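Varnstead Workshop list - archive
Subject: Re: Gripper closing on shiny things
From: Deming Song
Date: 1 Jul 2022

Baoshan Ding wrote:

> I've got the arm bolted to the bench at home now and the wrist
> camera is running. Matt things are fine. It picks up a wooden
> block or a sponge most times I ask. Anything glazed or polished
> and it goes wrong. The outline finder draws its line round the
> reflection of the window and the arm heads for that instead of
> the middle of the object. I've turned the exposure down as far as
> the Lodora driver will let me. Is it worth buying a better camera,
> or is there something in the settings I've missed?
>
> Also, did anyone ever find out what torque the small Tian servos
> are happy with? Mine get warm.

Baoshan,

Don't buy a camera yet. I have the same one on the arm I'm building in the shared workshop and I get the same trouble. I don't think a dearer one would cure it, as the reflections are really there and any camera will see them.

I've been going through my own stills with the outline finder switched off, just looking at what it has to work with. It helped me more than the logs did. With something glossy between the fingers you get hard curved edges that belong to the room and soft ones that might belong to the object, and the software always prefers the hard ones.

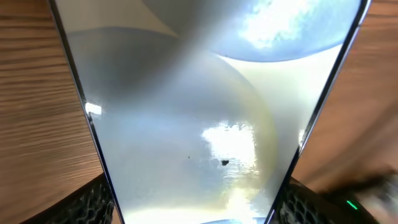 Wrist camera, glossy pale surface between the fingers. The white patch near the middle is blown out.

Look at the dark arc across the upper part. Its lower edge is the sharpest curve on the whole surface and it's a reflection. The beige ring to the right of centre is much fainter, and I still can't say whether that is a rim or another reflection. If I can't tell, I'm not surprised the finder can't. The small dark speck by the highlight is a nuisance too - mine locks on to it as a corner.

What I've changed so far:

Exposure locked at 10 on the driver's scale. On 20 the highlights spread and swallow everything near them. Lower than 10 and I lose the grain in the wood, which I use to find the bench.

Three stills per attempt, with the wrist moved a little between each. Reflections slide over a curved surface when the camera moves and a real edge mostly doesn't. I throw away any line that moves too far. This made the biggest difference and costs nothing but time.

A mask over the fingers. The metallic rims catch the light and give small glints of their own, so I blank out both fingers before the finder runs. You have to redo the mask if you change the opening width.

I haven't tried a polarising filter. Movell sell a small one but I'd need to print a holder for it, and the wrist is heavy enough already.

On the servos, I never found a proper figure. I set the limit to 311 in the config, which is the raw value and not a unit of anything, and they stay cool enough to touch after an evening's running. Start lower than that if your fingers are longer than mine.

My script for comparing the stills is short and badly commented. I can send it to you off list, but it expects the old folder layout from before September, so you'll have to alter the paths at the top.

Deming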